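Section 4: Setting up the Kirholm dehumidifier

Read this section before you plug the unit in. It replaces the fold-out card in the box, which promised a dry room "within hours". We have not seen that happen in any room with a real damp problem, and you should not plan around it.

4.1 Before you start

A dehumidifier takes water out of the air. It does not mend a leaking gutter, a cracked pipe or a wall with soil banked up against it. If one patch of wall is darker than the rest after rain, get that looked at first. The machine will run day and night next to a leak and your electricity bill will be the only thing that changes.

Ignore the room size printed on the carton. It assumes a warm, empty room with every door shut, and few people live in one of those.

4.2 Placing the unit

1. Stand the unit upright and leave it switched off for four hours. If you know it travelled on its side, leave it overnight.
2. Choose a flat, hard floor. Thick carpet blocks the lower vent.
3. Leave a clear gap behind the rear grille and do not push the unit up against curtains.
4. Shut the windows and any outside door. Internal doors can stay open if you want to dry more than one room, but expect it to take longer.
5. Plug straight into a wall socket.

Caution: Do not use an extension lead or a plug-in timer. The compressor needs a rest between stopping and starting, and a timer knows nothing about that.

4.3 Choosing a setting

The dial has three positions. Two of them are worth your time.

Auto: runs until the room reaches the level you have set, then stops. Use this for nearly everything.

Laundry: runs without stopping. It will dry clothes on an airer, though a windy day will do it for nothing.

Fan: moves air about and removes no water at all. The sales leaflet calls this "air refreshing". We would call it a fan.

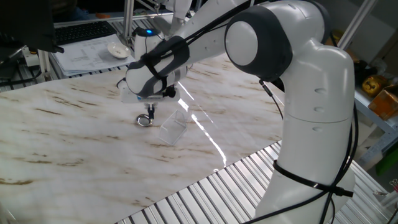
White robot arm with its gripper
above a marble-pattern table

To set the humidity level:

1. Turn the dial to Auto.
2. Press the drop button until the figure flashes.
3. Press plus or minus to reach 55, then wait for the flashing to stop.
4. Leave it alone for a full day before you change anything.

Note: The figure on the display is the humidity at the machine, and the far corner of the room may be quite different. If it matters to you, buy a cheap separate meter and move it from place to place. The two will disagree by a few points. We would not swear by either.

4.4 Emptying the tank

The unit stops and a red lamp comes on when the tank is full. Switch off, slide the tank straight out with both hands and tip it down a sink. Push it back until it clicks. If the lamp stays lit, the float has stuck; free it with a fingertip.

Caution: Do not drink the water or give it to pets. Some websites recommend it for steam irons as well. It carries dust and whatever else was in the air, so please don't.

4.5 The Sallov app

You do not need the app. Every setting that affects drying is on the unit itself. The app adds a graph, a weekly score and a "comfort forecast", and we have yet to find out what the last one is based on.

If you still want it:

1. Hold the Fan and drop buttons together until the blue lamp blinks.
2. Open Sallov and choose Add device.
3. Enter your home network password. Guest networks usually fail at this point - the message blames your password, but it is more likely to be the network.

4.6 Cold rooms

The Kirholm works best at 18 °C and above. In a cold garage it will collect less and pause often to clear frost from the coil. Pausing is normal. Code 179 on the display means the room is too cold to go on, and no button will clear it. Warm the room or move the unit.

Text last checked 28/03/2024.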